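Solheim Station: A Motion Controlled Party Game with a Custom Handheld Controller
Final report, Interactive Media Project
Carolina Teixeira
Submitted 2024-02-04

Summary

This report covers the design, building and testing of Solheim Station, a short party game for two players, and of the handheld controller made for it. The controller is called the Wanik. It holds a motion sensor, one trigger and a small vibration motor, and it talks to the game over Bluetooth. The project set out to find whether a controller built for one game would be easier for new players to learn than a standard gamepad. The test results support this for aiming but not for menus.

1. Background

Home consoles have had special controllers for a long time. Light guns, dance mats, plastic guitars and steering wheels all tie a physical object to one kind of play. Most of them sold in a box with a single game and were of little use after that. When motion controllers became common, plastic shells were sold that the standard remote could be clipped into, so that the same electronics could serve as a racket, a wheel or a blaster.

I was interested in the learning side of this. A gamepad has many inputs and a beginner has to look down to find them. An object with one trigger does not have that problem, but it gives up flexibility. My question was how much of that trade a player notices in the first few minutes.

2. The game

Two players run a mail station on a small moon. Parcels drift past on the screen and each player pulls in the ones marked with their color by pointing the Wanik and holding the trigger. Letting go while flicking the wrist throws the parcel into a chute. A round lasts 80 seconds.

There are three kinds of parcel. Plain parcels score one point. Heavy parcels score three but move slowly and need a larger flick. Leaking parcels drop in value the longer they are held. I had planned a fourth kind that had to be passed between players, but the throw detection was not accurate enough to make passing fair, and I took it out in the second build.

The game was made in Tosevance, the engine used in our course. The station, the chutes and the parcels are simple shapes with flat colors. I wrote the sound effects myself and used no music, because I wanted players to hear the click of the trigger.

3. The controller

The shell was printed in two halves that screw together. The first version was modeled as a straight tube and was uncomfortable after one round. The second version has a bend at the wrist and a flat spot for the thumb.

The motion sensor reports rotation on three axes. Raw readings drift, so the pointer slowly slides away from where the player is aiming. Two fixes were tried. The first was a filter that mixes in the accelerometer reading, which handled up and down drift well and did very little for left and right. The second was a recenter action, where the player points at the middle of the screen and double clicks the trigger. The final version uses both.

Wireless code came from Sora, a student library written by an earlier class. It worked for one controller without changes. With two controllers connected it sometimes mixed up their messages, and I added an ID byte to the start of every packet. This cost most of a week. The fix is in the project folder with comments.

Delay from trigger press to screen response was measured by filming both together and counting video pictures. The first build was noticeably slow. Most of the delay came from the game reading the serial buffer once per second update instead of emptying it every time, so old messages piled up. After that was corrected, none of the testers mentioned delay.

4. Testing

Testing took place in February in a living room setting, with players standing in front of a television. Six pairs took part. Each pair played one practice round and three scored rounds with the Wanik, then the same with a gamepad, or the other way around. The order was switched for every second pair.

The steps for each session were:

1. Charge both controllers and check the Bluetooth connection before the players come in.

2. Clear the floor so that both players can swing an arm without hitting anything. Shoes off, rack pushed back to the wall.
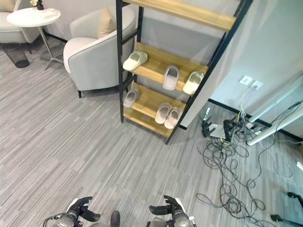 3. Read the instruction card out loud. Do not add to it or answer questions about strategy.

4. Run the practice round, then the three scored rounds. Save the log after each one.

5. Switch controllers and repeat step 4.

6. Give each player the question sheet and let them fill it in without talking to each other.

5. Results

The log records every grab and every throw. Over all the scored rounds with the Wanik there were 606 throws that the game counted as on target. Players grabbed their first parcel sooner with the Wanik than with the gamepad in the practice round, and this was true for every pair. By the third scored round the gap had nearly closed. Two pairs scored higher with the gamepad by then, and both said they play console games most days.

Heavy parcels were a problem. Players with a gentle throw had to try up to 40 degrees more wrist movement than they expected before the game accepted it. Several stopped going for heavy parcels at all.

Menus were worse with the Wanik. Pointing at a small button and holding still is tiring, and the double click for recentering was often read as two menu selections. One pair restarted the round by accident twice.

Comments on the question sheets were mostly about comfort. The bend in the grip was liked. The trigger spring was called too stiff by the players with smaller hands.

6. Problems and limits

The group was small and most of the players knew me, so the comfort answers are probably kinder than they should be. The gamepad version was also made later than the Wanik version and got less tuning. A fairer test would have given both the same amount of work.

The battery door broke on one controller and was held on with tape for the last sessions. I do not think it changed the scores, but it did change the weight slightly.

7. Further work

The throw detection should be set per player, using a few sample flicks before the first round. The recenter action needs its own button. I would also like to try the passing parcel again once throws are more reliable.

Files

The project folder contains the game build, the controller code, the printable shell parts, the changed copy of Sora, the instruction card and the logs with player names removed.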